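Pranport図書資料館 閲覧室改修に関する第6回打合せ 議事録

日時 2021年5月20日(木)午後
場所 資料館管理棟 会議室(一部オンライン接続)
出席 資料館:館長、閲覧係長、資料保存係、施設係
設計:Esotberg設計事務所 意匠担当、設備担当
照明計画:Liliana Valentini氏(オンライン)
欠席 書架製造業者(資料提出のみ)
記録 施設係

配布資料
資料1 前回議事録(案)
資料2 閲覧室平面図(改訂版)
資料3 机上面照度計算書
資料4 内装仕上表
資料5 工程表
資料6 追加工事見積書

1 前回議事録の確認
資料1について、閲覧係長より、「貸出カウンターの位置は現状維持」とある部分は「現状維持を基本とし、幅木改修の範囲で微調整を認める」が正しいとの指摘があった。当該箇所を修正のうえ承認した。
前回の宿題のうち、床下配線の残置ケーブルの調査は完了した。調査結果は議題5で報告する。空調吹出口の風向調整は未着手であり、設備担当が引き続き対応する。

2 平面計画
意匠担当より資料2に基づき説明があった。閲覧室の床面積は641平方メートルで、前回からの変更はない。変更点は、窓側の個人席を書架と平行に配置し直したこと、および新聞架を入口側へ移したことである。
閲覧係長より、新聞架を入口に寄せると、開館直後に利用者が通路に滞留するおそれがあるとの意見が出た。意匠担当は、新聞架の前に立読み用の余地を確保しており、避難経路の有効幅は法定の寸法を満たすと回答した。館長から、法定の寸法を満たすことと日常の通行に支障がないことは別に確認すべきとの発言があり、車椅子と返本台車のすれ違いについて、施設係が現地で墨出しを行い確認することとした。
資料保存係より、郷土資料の書架が南面の窓に近づいている点について質問があった。設計側は、窓には紫外線を抑えるフィルムを貼り、書架の側板を窓側に向けるため、背表紙に直射日光は当たらないと説明した。資料保存係は、冬季の低い日射角での検討図を求めた。次回までに提出する。

3 照明計画
Valentini氏より資料3の説明があった。閲覧席の机上面照度は維持照度で500ルクスとし、天井照明と席上灯を併用して確保する。天井照明のみで確保する案は、書架上部の輝度が高くなり、背表紙の読取りに支障が出るため不採用とした。
天井照明の器具はMandance社のライン型とする。調光は区画ごとに行い、閉館前の減光は手動とする。閲覧係長より、自動減光にできないかとの質問があった。Valentini氏は、制御盤の更新範囲を今回の工事に含めれば可能だが、既設盤の製造者との取合いが未整理であると回答した。館長の判断により、今回は手動とし、将来の配線用に空配管のみ設ける。
席上灯については、点灯スイッチの位置が議論になった。幕板の裏側に置くと外観は整うが、初めての利用者が探すことになる。資料保存係からは、手探りで資料に触れる事例が現在の席でも見られるとの報告があった。スイッチは幕板の表側、利用者から見て右手に設けることで合意した。左利きの利用者への配慮として、一部の席は左手側とする。割合は閲覧係が検討する。
計算書の保守率について、施設係より、清掃周期を年一回と仮定しているのかとの確認があり、Valentini氏はそのとおりと回答した。現行の清掃契約では高所清掃の周期が明記されていないため、契約更新時に追記する。

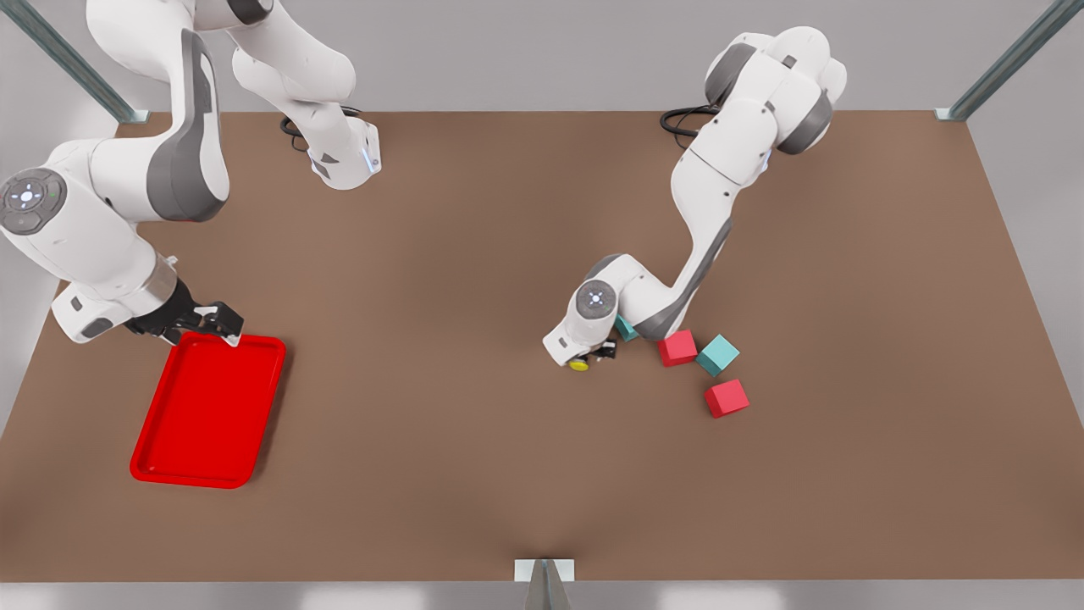 4 内装仕上げと閲覧机
閲覧机はPirasシリーズの大型机を第一候補とし、天板の色と表面の仕上げを本日決定する予定であったが、結論は持ち越した。意匠担当の提案は濃色の木目で、書架の小口と色をそろえる考え方である。これに対しValentini氏は、濃色の天板では白い紙面との輝度差が大きくなり、長時間の閲覧で目が疲れやすいと指摘した。議論の中で、上の画像にあるような、つやのない明るい茶系の天板と淡い灰色の壁の組合せが対案として挙がった。席上灯の映り込みが起きにくい点、壁面が机上より明るくなり視野の周辺が暗く沈まない点が利点とされた。館長は、茶系を採る場合でも既存の書架との取合いを実物の見本で確認してから決めたいとの意向を示した。
天板の見本は、濃色の木目、明るい茶系のつや消し、中間色の計三種を取り寄せる。見本は閲覧室内に置き、午前、夕方、夜間の各条件で資料を広げて確認する。確認には閲覧係と資料保存係が立ち会い、所見を書面で残す。
つや消し仕上げの清掃性について、施設係から懸念が示された。鉛筆の粉や手の脂が残りやすく、拭き跡がむらになる場合がある。意匠担当は、製造者に中性洗剤での拭取り試験の結果を照会する。消毒用アルコールを日常的に使用することを前提に、変色の有無も併せて照会することとした。
壁面は淡い灰色の塗装とし、色番号は見本塗りのうえ決定する。掲示物の貼付けによる塗膜のはがれを防ぐため、入口脇の壁に限り掲示用のレールを設ける。レール以外の壁面への貼付けは禁止とし、閲覧室の運用要領に追記する。
床はタイルカーペットの貼替えとする。色は仕上表のとおり承認した。予備材の保管場所は書庫前室を避け、管理棟の倉庫とする。

5 電源および配線
設備担当より、床下の残置ケーブルの調査結果が報告された。旧蔵書検索端末用の配線が撤去されずに残っており、一部が今回の席上灯用の経路と重なる。通電がないことは確認済みである。撤去を原則とするが、書架の基礎の下を通る部分は切断のうえ端末処理し、図面に位置を記載して残置する。
利用者用の電源について、閲覧係長は個人席の全席に設けることを求めた。設計側は、回路容量の点では可能であるとした。資料保存係は、郷土資料を閲覧する席には電源を設けず、卓上にコード類が出ない状態を保ちたいと述べた。大型の資料を広げる際に、コードに引っかけて破損する危険があるためである。協議の結果、郷土資料席には電源を設けず、その他の個人席に設けることとした。大型机については、天板中央に蓋付きの差込口を設ける案と、脚部に設ける案を比較する。比較表は設備担当が作成する。
マイクロフィルム閲覧機の電源は専用回路とし、位置は現状から変更しない。

6 追加工事の費用
資料6の追加見積は1,736千円である。内訳は、残置ケーブルの撤去、空配管の敷設、掲示用レールの設置、および養生の増分である。
施設係より、養生の増分のうち書架の防じん養生は当初契約に含まれるとの指摘があった。設計側は、当初契約は床面の養生のみを計上しており、書架の全面を覆う費用は含まないと説明した。当初の数量表を再度照合し、重複がある場合は減額した見積を再提出することとした。追加工事の承認は、再提出された見積の確認後とする。残置ケーブルの撤去については工程への影響が大きいため、先行して着手することを館長が了承した。

7 工程
資料5について、意匠担当より説明があった。閲覧机の仕様が未決のため、家具の発注が工程上の制約となる。天板の決定が次回打合せより遅れた場合、机の搬入は床工事の完了後に間に合わず、仮設の机で再開館することになる。閲覧係長は、仮設の机では席上灯が使えないため、その場合は夜間開館を見合わせたいと述べた。
資料の移動は、郷土資料、参考図書、一般図書の順に行う。郷土資料の仮置場では温湿度の記録を継続し、記録計の設置位置は資料保存係が指定する。騒音を伴う作業は、管理棟の会議利用と重ならないよう、施設係が予約表を施工者に渡して調整する。

8 その他
利用者への休室案内の文面は、閲覧係の案をもとに館長が確認する。休室中の予約資料の受渡しは管理棟の窓口で行う。返却ポストは通常どおり使用できる。
書架製造業者から提出された転倒防止金物の資料については、業者が欠席のため審議せず、質問事項を書面で送付する。

宿題事項
・返本台車と車椅子のすれ違いの現地確認(施設係)
・冬季の日射角による検討図(意匠担当)
・席上灯スイッチの左右の割合(閲覧係)
・天板見本の取寄せ、清掃性および耐アルコール性の照会(意匠担当)
・大型机の差込口位置の比較表(設備担当)
・空調吹出口の風向調整(設備担当)
・追加見積の照合および再提出(Esotberg設計事務所)
・転倒防止金物に関する質問書の送付(施設係)

次回は天板見本の確認後に開催する。日程は施設係より別途連絡する。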